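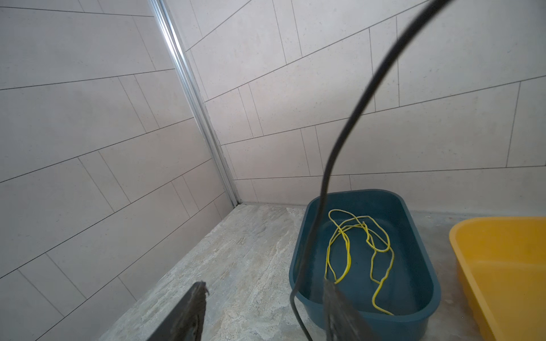

Kesby 214의 포장이 다음 출고분부터 바뀝니다. 214는 타일 벽 모서리와 바닥 줄눈에 쓰는 2액형 실란트이며, 그동안 주제와 경화제를 따로 주문받아 왔습니다. 앞으로는 주제 800g에 정량의 경화제를 묶은 한 세트로만 나갑니다. 제품 성분과 색상은 그대로입니다. 큰 연회색 타일을 엇갈려 붙이고 두 벽이 만나는 모서리에 은색 금속 몰딩을 길게 댄 곳이라면, 몰딩과 타일 사이의 양쪽 틈을 각각 다른 줄로 계산해서 수량을 잡으시기 바랍니다. 모서리를 한 줄로만 잡고 주문했다가 추가 발주를 내는 현장이 많습니다.

기존 낱개 재고는 소진될 때까지 같은 가격에 공급합니다. 낱개 주문서 양식은 12월까지 받고 그 뒤에는 세트 양식만 처리합니다. 거래처에서 보관 중인 낱개 제품은 유효기간 안이면 그대로 쓰셔도 되지만, 새 세트의 경화제와 옛 주제를 섞지는 마십시오. 옛 주제는 용량이 달라 배합비가 맞지 않습니다. 라벨 오른쪽 위에 세트 표시가 있으면 신형입니다.

배합 문의가 늘어 기술지원팀 Érica Brandão 과장이 절차를 다시 정리했습니다. 주제를 먼저 1분 동안 풀어 준 다음 경화제를 전량 넣고 저속으로 섞습니다. 총 혼합 시간은 7분입니다. 겨울에는 주제가 뻑뻑해지므로 전날 저녁에 실내로 들여놓으십시오. 물이나 시너로 묽게 하는 것은 안 됩니다.
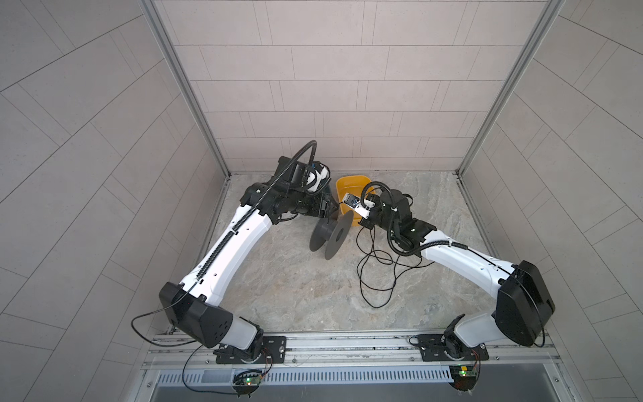 줄눈이 적은 보수 작업에는 세트를 나누어 쓰는 분도 있습니다. 이 경우 저울을 써서 주제와 경화제를 모두 무게로 달아야 하고, 눈대중으로 나눈 제품의 경화 불량은 보상 대상이 아닙니다. 덜어서 섞을 그릇은 바닥이 둥글고 안쪽이 매끈한 것이 좋습니다. 사진에 있는 노란 플라스틱 볼처럼 색이 뚜렷한 그릇이면 회색 주제가 벽면에 덜 섞인 채 남아 있는지 알아보기 쉽습니다. 쓰고 난 그릇은 굳기 전에 닦고, 이미 굳었다면 하루 두었다가 떼어 내십시오. 음식용으로 다시 쓰시면 안 됩니다.

프라이머는 계속 별도 판매합니다. 유약 타일에는 Mallel 프라이머를, 시멘트 계열 바탕에는 Belkadi 프라이머를 씁니다. 두 제품은 병 모양이 같아 창고에서 바뀌는 일이 있습니다. 병뚜껑 색이 아니라 품명을 보고 꺼내 주십시오. 금속 몰딩에 닿는 부분은 탈지만 하고 프라이머 없이 시공해도 되지만, 도장된 몰딩은 안 보이는 곳에 먼저 시험해 보셔야 합니다.

시멘트 바탕에서 접착이 떨어졌다는 접수는 대부분 먼지와 수분 때문이었습니다. 솔로 한 번 쓸고 바로 프라이머를 바르면 표면의 가루가 그대로 남습니다.

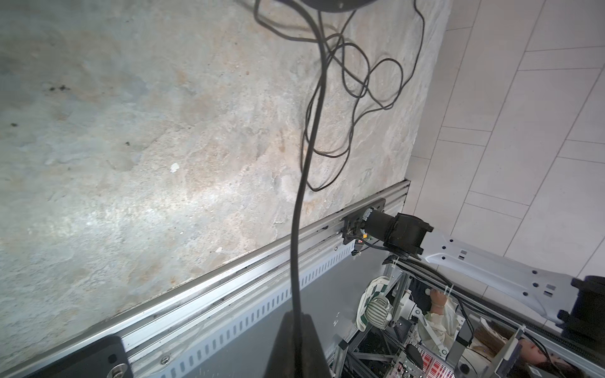

진공청소기로 빨아낸 다음 마른 천으로 문질러서 가루가 묻어나지 않을 때까지 반복하십시오. 기름때가 밴 자리는 연마해서 새 면을 내는 편이 세척제보다 확실합니다. 물청소를 한 바탕은 하루 이상 말리고, 프라이머를 바른 뒤에는 8시간 안에 실란트를 채웁니다. 그 시간을 넘기면 프라이머를 다시 발라야 합니다.

대리점 교육은 수요일 오후 2시에 Cakiron 본사 2층에서 합니다. 진행은 Baptiste Chauvin 차장이 맡고, 신형 세트 배합과 모서리 마감 실습을 합니다. 작업복과 장갑은 각자 가져오셔야 합니다. 주차 자리가 모자라니 같은 대리점에서 오시는 분들은 한 차로 와 주십시오. 참가 신청은 담당 영업사원에게 하시면 됩니다.

세트 단가표와 개정된 안전보건자료는 이번 주 거래명세서와 함께 발송합니다. 받지 못한 곳은 주문 접수 창구로 연락 주십시오.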